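This site uses cookies to remember your newsletter preferences. Accept | Manage

The Gripper's Babysitter

The technician who looks after the hand-held grippers at Lusterum asked me not to use a name, on the grounds that the grippers don't get one either. Officially each pair is a Clurideck. Unofficially they go by words I was also asked not to print.

Mornings start with the joints. "You open it, you close it, you listen," the technician told me, doing all three. "If it clicks, you've got a pin walking out. If it doesn't click, you've got a pin walking out quietly."

Next come the fingertips, which have to meet square. Fabric is unforgiving about this. A block of foam will put up with a crooked pinch, but a thin edge slides straight out. The test is a strip of paper and a firm tug, repeated until the paper or the technician gives up.

I asked how often the linkages get stripped down. "The manual says every 1,170 cycles. The manual has never met our schedule." The real figure is closer to whenever somebody complains.

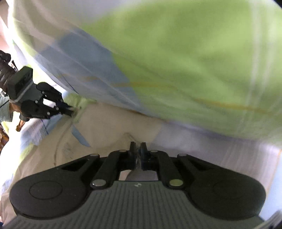
Cloth, I learned, is also where the lint comes from. It packs in around the pins and turns any oil into felt. "So we stopped oiling. Dry brush, then a wipe, then you put it back before anyone notices it's gone."

Spares are kept in a drawer labeled Dresine, after a supplier they dropped in September. The label stays. "It's a good label," the technician said, and went to look for a 2 mm hex key.

184 shares | 2 comments
© Halász Newsletter | Contact | Back to top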